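How I Fold the Weird-Shaped Stuff (and Where I Put It Afterward)

Anybody can fold a pillowcase. Four corners, done, go have a coffee. What gets me is the rest of the basket: the kids' apron with the pointy top, the bandana that has shrunk on one side, the hooded towel, the fleece somebody cut with pinking shears and never hemmed. For years I rolled those into balls and pushed them to the back of the shelf, and every time I opened the door one of them fell on my head.

I finally worked out a method last June, when I cleared out our utility room and had to handle every piece of cloth we own. It's not fancy. It's mostly just making a rectangle out of something that isn't one, and then treating it like all the other rectangles.

What you need

A flat surface bigger than the thing you're folding. I use the floor. I know, I know, but my ironing board is about as wide as a baguette and the kitchen table always has somebody's homework on it. Sweep first. If your floor is concrete like my utility room, run a damp mop over it the night before so you aren't picking grit out of fleece.

Clear lidded boxes. I bought three from Notik, the medium size, and I wish I'd bought them years ago (I had fabric bins before, and you had to pull out every single one to find the swim stuff).

An open basket or two for things you grab daily.

Painter's tape and a marker for labels.

Step 1: Sort by shape before you sort by anything else

Most guides tell you to sort by room or by person. I tried that and I ended up with a stack of napkins with a hooded towel in the middle of it, leaning like a bad cake. So now I make a pile of things with straight sides and a pile of oddballs. Do all the straight ones first while you're still cheerful. Then put on some music for the oddballs.

Step 2: Lay it out pattern side down

Spread the piece out completely and smooth it from the middle toward the edges with your palms. Get all the bumps out now, they only get worse with each fold. Pattern side down means the print ends up on the outside, so you can tell what it is once it's in a box. The exception is anything you're only checking over for stains or holes. Leave those face up until you've had a good look.
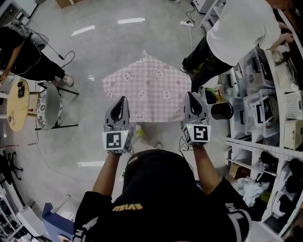 If your piece has a point at one end, turn it so the point is facing away from you. This is the bit I got wrong for the longest time. I used to start at the bottom and work up, and I'd always finish with a silly little triangle flapping off the end that I had to tuck in somewhere.

Step 3: Fold the point in first

Bring the point down toward the middle until the top edge is straight. Don't worry if it goes past center. Press it with the side of your hand. You should have something with a flat top now, and you can already feel your shoulders relax.

Step 4: Deal with the wobbly sides

Pick an imaginary line down each side, just inside the worst of the curves, and fold everything beyond that line inward. One side, then the other. If they overlap, great. If one side is fatter than the other, fold that one first so the thinner one lies on top. Checks are wonderful for this, by the way, because you've got lines printed right on the fabric and you can follow them like a ruler. With a plain cloth I eyeball it and live with the consequences.

Step 5: Thirds, then half

From here it's a long rectangle. Fold the bottom third up, the top third down over it, and then fold the whole thing in half. You want a little packet that can stand on its edge without slumping. If it slumps, it's too loose, so open the last two folds and press as you go.

Fleece is bouncy and will fight you. Sit on it for a minute. My neighbor Leonilde Henriques swears by putting a cookbook on top while she does the next one, which is a more dignified way of doing the same thing!

Step 6: File them upright

Stand the packets in the box like record sleeves, folded edge up. Don't cram. I leave enough space to slide my hand in flat, otherwise pulling one out brings two friends with it.

A word about the shelves

Folding is only half the job if you've got nowhere sensible to put things. Boxes of stuff we rarely need go up high, and stacking is fine there. The daily basket goes where I can reach it without thinking. Cups, pens, tape and other loose bits go toward the front of a shelf so they don't disappear behind the linens (mine did, for most of a winter). Shoes go at the bottom, always, well below anything clean.

And please get a spot for your empty bags. Ours used to breed on the floor at the foot of the shelves. I now flatten them and fold each one in thirds, same as the cloths, and they fit in a shoebox.

Questions I got last time

Stuart Gosling wrote to ask if this works on fitted sheets. Kind of? Tuck the corners into each other first, then start from Step 4. The elastic edge counts as a wobbly side.

Zainab Adeleke wanted to know whether to iron beforehand. I don't. If it's a cotton piece with hard creases I'll give it a quick spritz with water and smooth it by hand, and then it has to be bone dry before it goes in a lidded box. I skipped that once with a beach cover-up and had to wash the whole box again.

Next up I'm doing the coat hooks, and after that the drawer with all the chargers in it, which I've been putting off since spring.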